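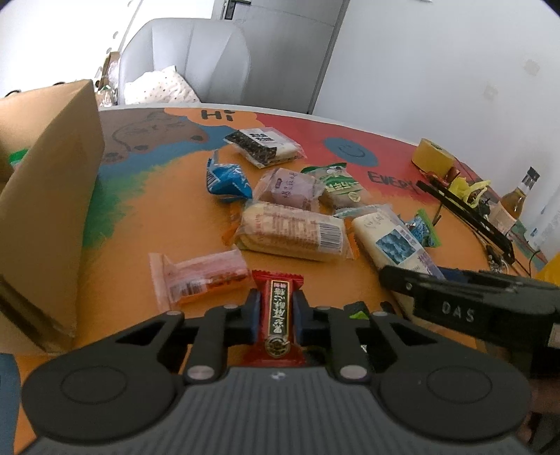
**Homa Karimi**, workshop lead, Olgate

## 4. Clear coat on the painted tables

Section 3 covers the painting. Don't start here until the paint has had its full cure. December batch was rushed and we got fingerprints in the finish.

You need: Flarkedik satin (water based, the 111 can, NOT the 33, that one is for floors), foam roller, soft brush for the rim, tack cloth, 320 paper, gloves, mask.

1. Clear the tabletop. Snacks, tools, phones, everything. Crumbs go straight into the coat.
2. Wipe down with a barely damp cloth. Let it dry. No spray cleaner.
3. Check the lettering first. Words like "Hi" and "EVERY" have thin edges and lift before the big color areas do. Touch up now, wait overnight.
4. Rub a white rag over a patch of red. Color on the rag = not cured. Stop, go back to 3.6.
5. Stir the can slowly. Don't shake it.
6. Rim first, with the brush. Then roll the top, starting from the middle and working out. On a round table turn the table, not yourself.
7. Thin coat. Thinner than that.
8. Leave 2 hours. Windows open a crack, fan off.
9. Sand very lightly by hand with the 320. Skip over dark outlines, the bear especially, it was done in paint marker and scuffs easily.
10. Tack cloth, then second coat. Same again for a third if the table is going in the Karkstead room.

> **CAUTION:** Paint marker can bleed under a wet coat. Test on a spot near the rim. If it drags, mist on a layer of Naqvi spray sealer first and wait untill it's dry to the touch.

> **CAUTION:** Used rags go flat on the rack outside. Not balled up in the bin.

**Note:** milky patches while wet are normal. Milky patches the next morning are not. Usually damp got in. Sand back and redo that coat only.

**Note:** bubbles mean you rolled too fast or went back over it. Leave them, sand at step 9.

### 4.1 Before the table goes back out

- Light use after one full day. Hot mugs, not for a week.
- Felt pads on anything heavy.
- Write the coat date under the top in pencil, plus your initals.
- Store key code for the solvent cupboard is 1647. Lock it after.

Stuck on color matching, ask Murray Kereama, he mixed most of the blues and greens. Spare rollers are in the drawer under the sink.

Cleaning and repairs: section 5.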